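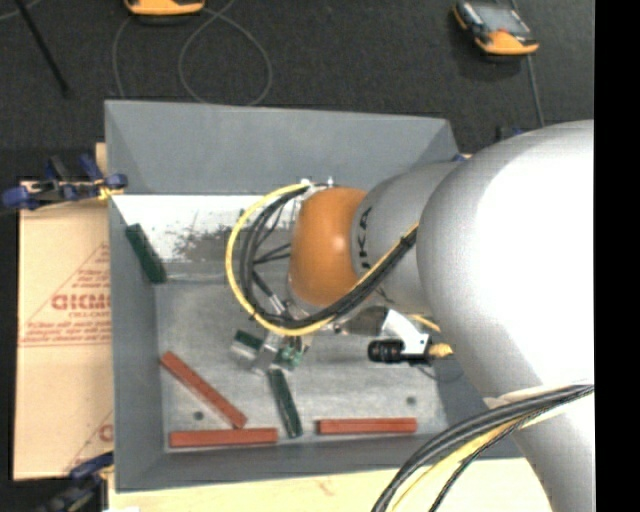 Keeping a laptop going on the kitchen counter

A laptop that lives in the kitchen gets flour in the keys, grease on the screen and a charger that has been under a wet dish towel. These are the habits that have kept ours in service. It was bought refurbished for $310, and it has been the recipe machine, radio and homework screen ever since.

Where to put it

Pick a spot an arm's length from the stove and on the far side of the room from the sink if you have the choice. Steam does more harm than the odd splash. A shelf at chest height works well. Leave a gap behind the machine so the fan can breathe, and don't stand it on a folded towel.

If yours is a convertible, fold it into a tent with the keyboard facing the wall. Most models switch the keys off in that position, so a sticky thumb on the back won't close your recipe.

Cleaning the keyboard

Shut it down and unplug it first. Turn it upside down, open, over the sink drainer or a sheet of newspaper and tap the back with your fingers. Then go between the keys with a dry pastry brush that you keep for this job only.

For greasy keys, dampen a microfiber cloth with a little isopropyl alcohol and wipe one row at a time. Spray the cloth and never the laptop. Kitchen degreaser takes the letters off, and I have a keyboard with no E to show for it.

Cleaning the screen

Plain water on a soft cloth, wrung out until it feels nearly dry. Start at the top. Paper towels leave fine scratches on glossy screens. On a touchscreen, do this with the power off or you will open nine programs.

Charging

Unplug the charger when you have finished cooking. Run the cord along the back of the counter with two adhesive clips, clear of the toaster. If the battery settings offer an 80 percent limit, turn it on for a machine that stays plugged in most of the day.

If something spills

Pull the plug, hold the power button down until it goes off, and turn the laptop over into a tent shape on a towel. Leave it for two days at least. Rice does nothing useful and the dust gets into the ports.

Recipes without Wi-Fi

Save the ones you use most as PDFs in a single folder. Ours sits on the desktop and is called Dinner. Set the screen to stay on for 16 minutes – long enough for most chopping – and put it back afterward to spare the battery.

Eylül Ertürk wrote in to add that a clear zip bag over a small tablet works fine for bread days, and the touchscreen still responds through the plastic.

Last updated 18 February 2024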